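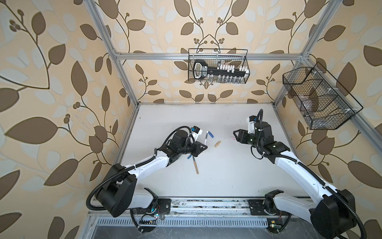 The first thing you notice about the Boltau R4 is how quiet the garage gets when the engine stops. Everyone had been shouting over it all morning, and then the driver cut the ignition, the fans wound down, and for a moment there were a dozen grown people standing in front of a little blue hillclimb car with nothing to say. Then somebody dropped a socket and we all went back to work, or in my case back to the coffee.

I had come up to the Roken workshop in October, at the tail end of the hillclimb season, when most small teams are already putting their cars under sheets. Roken does things a little differently. The crew likes to tear the car down while the last run is still fresh in everybody's mind, and they were kind enough to let me stand in the corner and get in the way.

If you haven't followed hillclimb racing, it's a lovely, slightly mad branch of the sport. You get one narrow road, one car on it at a time, and a clock. There's no pit stop to save you and no second lap to make up for a sloppy corner. The R4 was drawn up for just that kind of life. It makes 389 horsepower from a turbocharged 4-cylinder engine, and the gearing is so short that the driver is into third before the marshals at the start line have lowered their arms.

Power is the easy part, I was told more than once (usually by people holding something heavy). What took the whole of last winter was the front suspension. The old car pushed wide in slow hairpins, and the team tried stiffer springs, softer springs, and a good deal of bad language before they finally moved the lower pickup points. 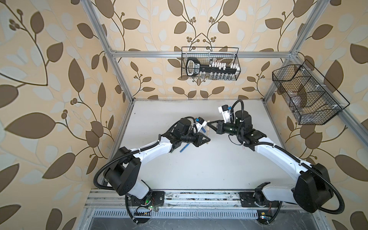

The new uprights came from Bhattacharjee, a family machine shop down the valley that made farm equipment parts for years before it ever touched a racing car. I drove over in the afternoon to see the place and ended up staying for supper. They still make a very good tractor hitch, and they'll tell you all about it if you give them half a chance! But the uprights are beautiful pieces of work, lighter than the old ones and much easier to get off the car in a hurry, and the mechanics talk about them the way other people talk about their grandchildren.

The dampers are from Votent and have been rebuilt twice this year already. Rough roads will do that. The climb at the end of the season has a patch of broken pavement just past the chapel where the whole car leaves the ground, and the landing is hard enough that the driver wears a mouthguard. He'd like it noted that the mouthguard was his mother's idea.

Back at Roken that evening, the engine was out and the floor was covered in trays of bolts, each one labeled in grease pencil. The plan for the winter is a revised rear wing and a slightly wider track, and there's a long-running argument over the brake bias that I don't expect to see settled before spring. The first test is set for the old quarry road, as soon as the snow is off it, and I've already been told to bring warmer boots.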